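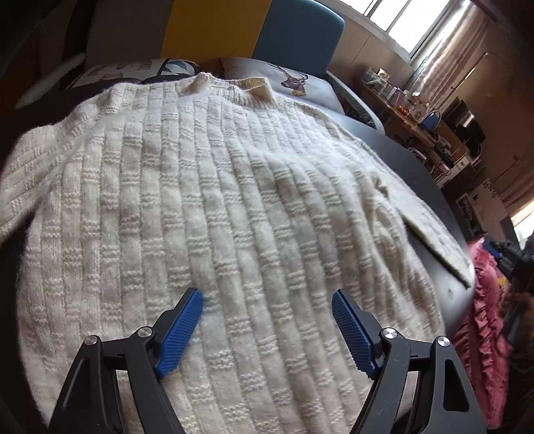
Figure 1. Cream sweater with a ribbed collar and a staggered, basket-like stitch pattern.

January 6, 2025
By the Textiles and Everyday Science project group

Which Knits Keep the Heat In?

Our project started with an argument over whether a thick sweater is always a warm sweater. Half of us said of course it is. The other half had been freezing on windy walks from the Henare bus stop in very chunky knits and weren't so sure! So we decided to test it.

Background

Wool fibers don't make heat. What they do is hold still air between them, and still air is a really poor conductor. A raised stitch pattern adds small pockets on the surface, so we expected textured fabric to do better than flat fabric made from the same yarn. We also expected wind to change everything, but we didn't know by how much.

Method

We knitted swatches from one yarn, Cundard undyed wool, on the same needles, so that only the stitch would change. One swatch was plain stockinette, one was a two-by-two rib, and one was a basket stitch. Getting all three to the same width took far longer than we planned — rib pulls in like crazy, and the first one came out as a scarf for a doll. We blocked them all on a foam board and let them dry overnight.

Each swatch was wrapped around a glass jar holding 300 milliliters of hot water, with a cork lid and a thermometer pushed through it. We started timing when the water reached 60 degrees Celsius and took a reading after 30 minutes. Every stitch was tested in still air, then again with a desk fan on its lowest setting. An unwrapped jar was our control.

Results

In still air, the basket stitch was the clear winner, with rib close behind it and stockinette third. All of them beat the bare jar easily. The gap between basket stitch and rib was only 2 degrees, and we were thrilled to see any gap at all with kitchen equipment.

The fan shook up the order. Stockinette moved into first place, and the basket stitch dropped to last of the three. When we held the swatches up to a window we could see pinholes of light where the knit and purl sections met, and we think the moving air got in there. We then put a thin cotton pillowcase over the basket stitch jar and ran the fan again, and it held its heat better than any other fanned jar. That was our favorite moment of the whole project!

Problems

Our basket stitch swatch weighed more than the others, so part of its lead could simply be extra wool. The thermometer is marked in whole degrees, which makes small differences hard to trust. We also had to throw out one run when the cork slipped.

Next steps

In March we want to repeat everything with swatches matched by weight, and add a brushed yarn from Ovow to see what a fuzzy surface does. One of us is already halfway through the first swatch.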